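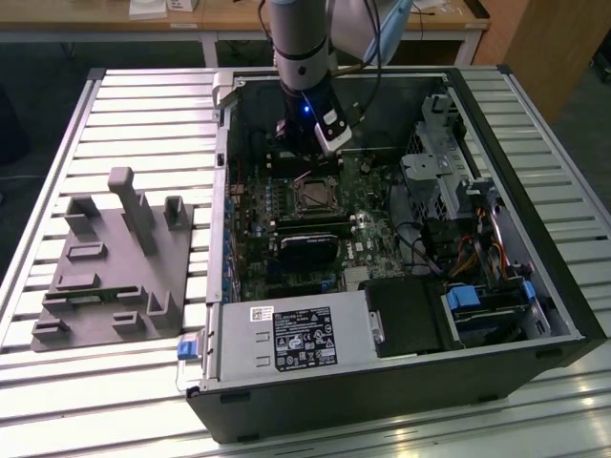
What is a floor plan?
Last updated: February
Reading time: 1 minute

A floor plan is a drawing of a home as if you were looking straight down with the roof lifted off. Lines show the walls, and gaps in the lines show the doors. A computer with its side panel taken off lets you look in the same way: the green board has its spot, and the silver power supply has its own. In a house, the parts are rooms.

Plans are drawn small. If one inch on paper stands for four feet, a room 40 feet long is ten inches on the plan. This is called the scale.

People who are buying a house use the plan to see which rooms are next to each other. Try drawing one of your bedroom. Start with the walls, then add the door and the bed.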